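3.2 Task setup and data collection

The tidy-up task was picked by the student team in April, after the drawer task turned out too easy for the baseline. One cabinet, one shelf, a desktop over it. The operator starts with the doors open, takes the object from the desktop and puts it on the shelf, then closes both doors. We kept 457 episodes from 4 operators, all students in the project course. Another 49 were thrown out – mostly dropped objects, a few where logging stopped early. Teleoperation ran on Timero, our own glove interface, and the policy is the Prelix model from Section 2 with no changes to the encoder.

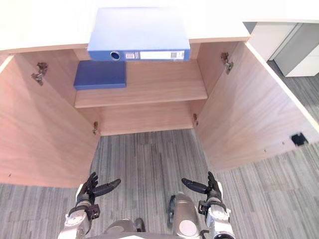 Figure 3. Head view in the tidy-up task, doors open, both hands in front of the cabinet.

Reach height was the main problem. Operators new to Timero tended to come in too low and hit the shelf edge, so Kohei Ueda added a short practice round before recording. Helped a lot. The choice of objects matters too. With the binder lying so its spine hangs over the front edge of the desktop, as in Figure 3, there is something to grip without sliding it first, and we used this start pose for all training episodes. The flat dark blue box on the left part of the shelf is a fixed obstacle – same place every time, the binder has to go to the right of it. Flat starts, with no overhang, are only in the test set.

Labels were done by hand. Yuto Murakami marked the start of grasp, transfer and door closing in each episode, and a second student checked the boundries. Where the two disagreed by more than 3 frames we took the later mark. Not ideal for door closing, where the first contact is hard to see from the head camera, so we dont report timing for that phase. Success rates are in Section 4.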